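Lurkden Mill Voices: Second Progress Report
Submitted to the Mondico Fund, March 21, 2018
Prepared by Ansel Tran, project lead

Recording

The grant pays for 40 interviews with people who worked at the Deligiannis mill or grew up in the streets next to it. All 40 are now recorded. The last group took longer than planned because several former dye house workers live out of state, and we had to do those interviews by phone. Sound quality on the phone interviews is lower but good enough for the archive. We don't plan to use them in the exhibit.

Luminița Cârstea did most of the interviews with the weaving room staff. She also found a set of shift notebooks kept by a former supervisor, whose family has agreed to lend them until November. We have scanned 232 pages so far. The notebooks give dates for the strike and the two floods, and they correct some of the dates in our first report. A revised timeline will come with the next one.

Transcription

Of the 40 interviews, 22 are transcribed and checked. This is behind schedule. The transcription service had trouble with mill terms and with place names, especially the neighborhood called Over, which came back as an ordinary word almost every time. We now send a word list with each file and the drafts are cleaner. Checking one transcript still takes most of a working day.

Speakers get a copy of their transcript and can ask for changes. Two have asked for passages about family members to be closed, and we have done so.

Budget

Spending is in line with the approved budget except for travel, which is under, and transcription, which is over. We would like to move the unspent travel money to transcription. The total does not change. A request form is attached, and we need a decision before we book the next batch.

Exhibit

The county museum has given us the long room on the ground floor. There will be four listening posts, one each for the weaving room, the dye house, the strike and the neighborhood. Clips are being cut to under three minutes after visitors at the trial evening walked away from the longer ones. Each post will start with a single pushbutton - a flat, bright yellow cap set in a thick black ring, with nothing printed on the cap. Titles will go on the panel beside it in large type, in English and Spanish. Wiring drawings are with the museum, and the panel text is due to them once the clip list is final.
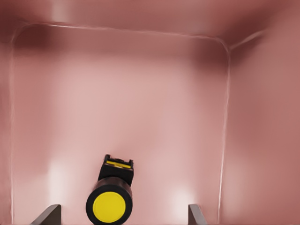
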